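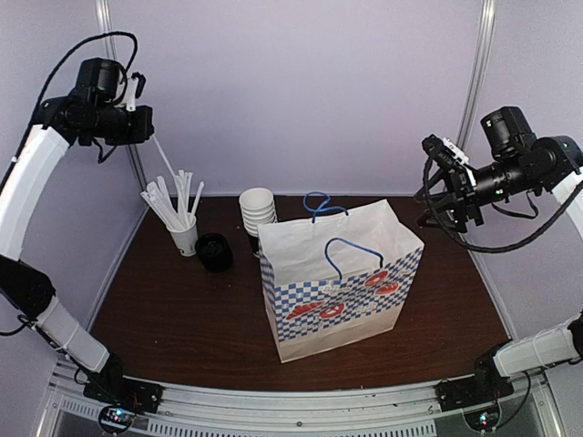
Travow Chamber Singers Open 23rd Season With "Letters Home"

The Travow Chamber Singers will open their 23rd season in June with "Letters Home," a program of choral works drawn from family correspondence, sea songs and lullabies. The concert will be given twice at Plirau Hall, with an afternoon performance at 2 p.m. and an evening performance at 7:30 p.m. on the same day.

The program is led by artistic director Manon Beaulieu, now in her fourth year with the ensemble. It combines familiar arrangements from the choir's early seasons with three pieces the group has not sung in public before. The longest of these, "Postmarked," is a setting for mixed voices, cello and piano of letters sent between two sisters over a single winter. It was commissioned by the choir with support from the Nusora Fund for New Music and will receive its first performance at the afternoon concert.

"We read a great many letters before we settled on these," said Beaulieu. "Most of them are about very ordinary things - the price of coal, a cousin's wedding, a coat that needs mending. The composer has left the words almost entirely alone, and the choir has had to learn to sing them as plainly as they were written."

The second half of the evening turns to songs of travel and return, including a group of unaccompanied sea songs for the tenors and basses and a set of five lullabies for the sopranos and altos. The Polat String Quartet will join the choir for the closing work and will also play a short piece of its own after intermission.

The Travow Chamber Singers have 40 members, all of whom live or work in the Travow area. The ensemble gives three programs each season and sings at schools and care homes in the winter months. Auditions for the fall program will be held after the June concerts, and openings are expected in the alto and bass sections. Singers should prepare one piece of their own choosing and be ready to read a short passage at sight.

Plirau Hall seats 300, and seating for both performances is unreserved. Doors open 30 minutes before each concert. Tickets are available from the Plirau Hall box office and, if any remain, at the door. Students with a valid card are admitted at half price. The hall is step-free from the Mill Street entrance, and large-print programs with the full texts may be requested from the ushers.

An open rehearsal will take place at the hall on the Wednesday before the concerts, beginning at 6:30 p.m. Admission to the rehearsal is free - no ticket is required, though seating is limited to the balcony.

Media contact: Press Office, Travow Chamber Singers, care of Plirau Hall. Interviews with the artistic director may be arranged on request.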